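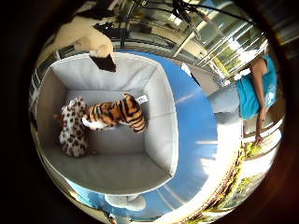 Fabric bin, grey walls, with the plush tiger lying inside.

March, wash trial, batch 2

Pile recovery after laundering, orange and white faux fur swatches from Rirkley. Swatches cut 30 mm square, 3 per colour, conditioned overnight on the rack by the north wall.

Washed on the wool cycle with the Skitevska liquid, no softener. Line dried. Thickness gauge re-zeroed at 14:10 after Fedir found grit under the foot, so the morning readings are struck out.

White recovers more slowly than orange. Same backing cloth according to the order sheet, but the white feels stiffer at the cut edge. Jovita suspects the latex coat. Need to peel one and weigh it.

Black stripe print: slight rub-off on the dry cloth, more on the damp one. Swatch 117 kept in the drawer for comparison.

To do: ask Maricruz for the old Raltberg backing. Repeat white only, cooler rinse. Gauge foot needs a cover.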